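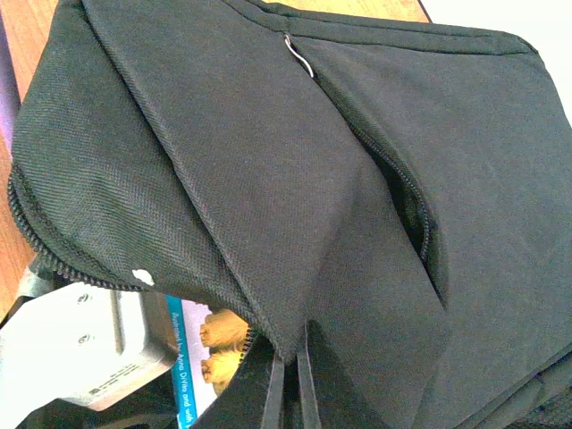

Jurus Residents' Tech Club – Visits and Outings

Open afternoon at Liso, October 2024

We went back to Liso for their open afternoon, having missed the one in July. The invitation promised "a robot that packs for you", and I went along expecting to be disappointed. I have been to enough of these to know that what is on the poster and what is on the bench are seldom the same thing. Still, the tea was decent and they let us stand close.

The job on show was books and a bag. Most people in this club can pack a bag while talking on the telephone, so I did wonder why it needed an arm, a bench and several people with laptops. The answer we were given was that cloth is hard. A bag sags, folds over itself and never lies the same way twice. I accept that. I would accept it more readily if the leaflet had said so, in place of a drawing of a spotless kitchen and a smiling family.

The photograph at the top has the two grey fingers down by the fold of the black bag, with a blue and lavender book partly tucked inside. The lettering on the blue strip says "illustrated by Anna DiVito", for anyone who likes to know what a robot is reading. Look at all that loose fabric and those zips and you will see what they mean about cloth. You will also see how thin the fingers are.

Our host talked us through the figures. The Nisance software, as they call it, has been shown 3868 attempts at handling household things, and 1132 of those involved a bag of one sort or another. I asked how many had gone well. I was told that "going well" has several meanings, and the talk moved on. I have written to ask again and will add the reply to this page if one comes.
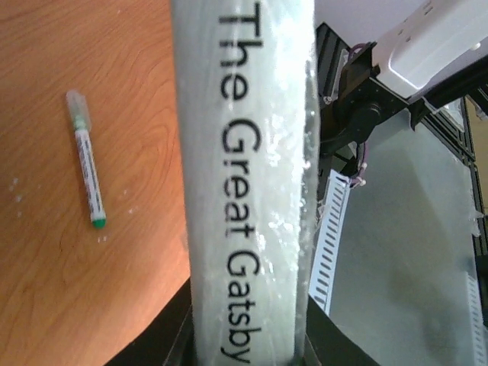

The Great Gatsby, held upright between the two black fingers. Marker pen on the table to the left.

I will be fair about the grip. A book is a good shape for two fingers and a flat spine gives them something to press on. My own doubt is about what happens when the thing to be picked up is a woolly hat or half a sandwich, and I would have liked to see somebody try. One of our members offered her glove and was politely refused.

There was a question about price. The target is 3000 pounds for a home version, with no date attached. The Jayasinghe arm we saw demonstrated a few years ago had a target price too, and I have yet to meet anyone who owns one.

Would I go again? Probably, if only to see whether they have moved on from books. Several members enjoyed it a good deal more than I did – they have asked me to say so – and thought the staff were patient with our questions, which they were. The room is up 2 flights of stairs and the lift is small, so please tell the club beforehand if that would be a difficulty.

Members who took pictures of their own can send them in by the usual address and they will be added to the gallery.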